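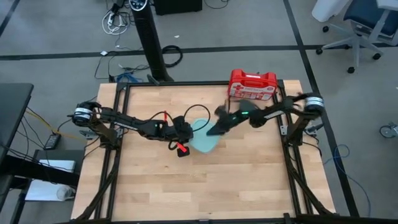

3.2 Safe operating practice at the bench

All sessions at the Urngate site followed one written procedure, adapted from the checklist used on the earlier Mevex project. The procedure applies whenever both arms are powered, including during calibration.

Figure 2. Two-arm station with a first aid case at the far right corner of the table.

Joint speed was limited in software for new operators, and the limit was lifted only after 3 supervised sessions. Each session ran for 80 minutes at most. Operators checked clamps and cable slack before enabling the motors, and again after any change of gripper. Cables were given enough slack to follow the wrist through its full range — a tight cable was treated as a fault and logged.

Bystanders were asked to stay at least 600 mm from the worktop while the arms were live. Reaching between the arms was allowed only with the motors off.

Over the study we logged 2072 episodes under these rules. Mihăilă and Dement recommend a second person in the room for all two-arm work. We applied this only to sessions with new operators, and the difference should be kept in mind when comparing stoppage rates.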